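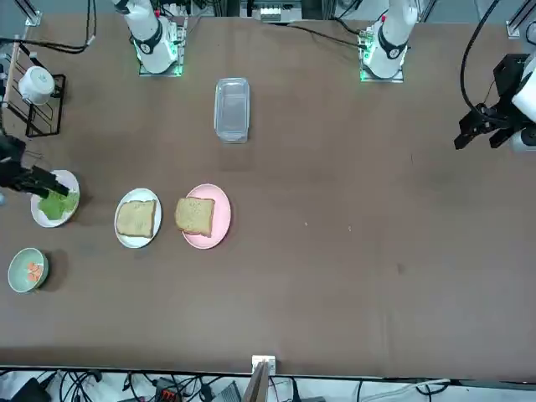

Written notice of a use-of-force complaint should reach the complainant within 30 days, Samina Arain told the Lultunberg police oversight office during its comment period, and the clock should start when the form is received, not when it is assigned. The office has adopted that change.

The revised complaint procedure takes effect in December. It applies to city patrol, transport and holding-cell staff, including contract officers at the Firnberg intake center.

Under the procedure, a supervisor must secure body camera, vehicle and cell recordings within 8 hours of a reported injury. Recordings are kept until the complaint and any related civil claim are closed. Officers named in a complaint may review the recordings only after giving a first written statement.

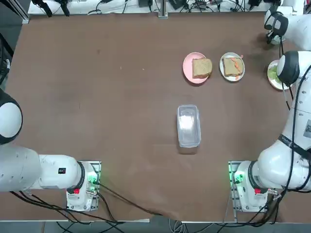 Medical requests made in custody will be logged separately, with the time of the request, the time of the response and the name of the responding employee. The log is open to the complainant and to legal counsel on written request.

The office received 121 complaints in the last reporting year. Of these, 13 involved injury during transport.

"The intake form now has one section for injuries and one for property," said Shayne Quinlan, deputy director. "Older forms will be accepted until the supply is used up."

Forms are available at the Hakala Street counter. Questions on the text of the procedure should be addressed in writing to Mansa Addo, records division.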